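In Praise of the Plain Dog Harness

I have walked dogs for 14 years, my own and other people's, and I'm going to say it as loudly as I can: the basic three-strap harness is the best thing you can put on a dog! No gel padding, no patch that says SECURITY, no little backpack. Just webbing, a couple of buckles and a ring on the back.

My neighbor Nele Frerichs lent me one last February, a Tokon in faded green, when my hound Pillai had rubbed a bald spot under her front leg. We had been using a padded vest I was very proud of. Within a few walks she was striding out like a puppy, and I was a convert.

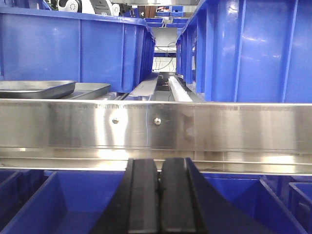 Stainless steel rail, brushed finish.

What I love most is how well a simple harness can be made to fit. Every strap slides. You can let out the belly strap after a big winter, take in the chest strap when the coat comes off in spring, and still have the ring sitting where it should, a bit behind the shoulder blades. Vests come in small, medium and large, and I have yet to meet a medium dog.

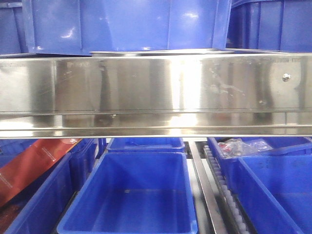

And they wash! Drop one in a bucket with some mild soap, swish it, hang it over the tub, and it's ready by morning. My old vest took two days and smelled like a pond the whole time.

I do hear the other side. Witold Krawczyk, who has shepherds and strong opinions, tells me thin webbing cuts in on a dog that pulls. Fair enough - on a really hard puller, I'd go for the wider straps, and Kultunex makes a lovely wide one. But a lot of the digging in I see is just a harness done up too tight. Two fingers under every strap, please, and check again after the first block.

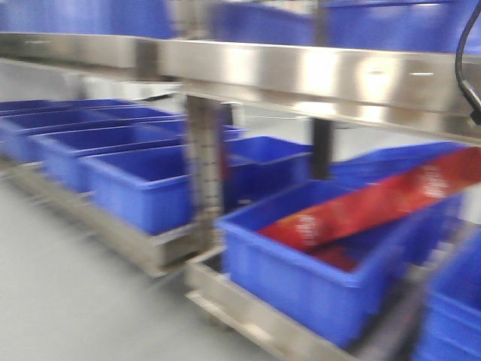 Blue bins on steel shelving.

Then there are the colors. I'm a grown woman and I own seven harnesses for one dog, so take this as you like, but a bright orange strap on a dark evening makes me happy every single time.
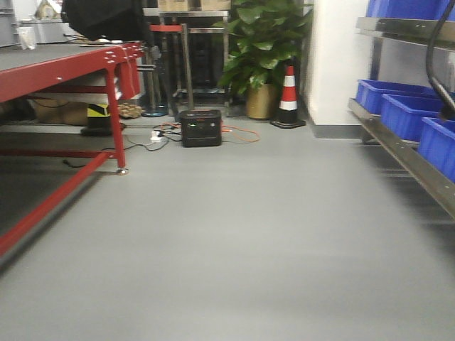 If you're buying your first, get the plain one, put it on over dinner so the dog thinks it's good news, and walk somewhere with squirrels. Pillai and I will be the ones in orange.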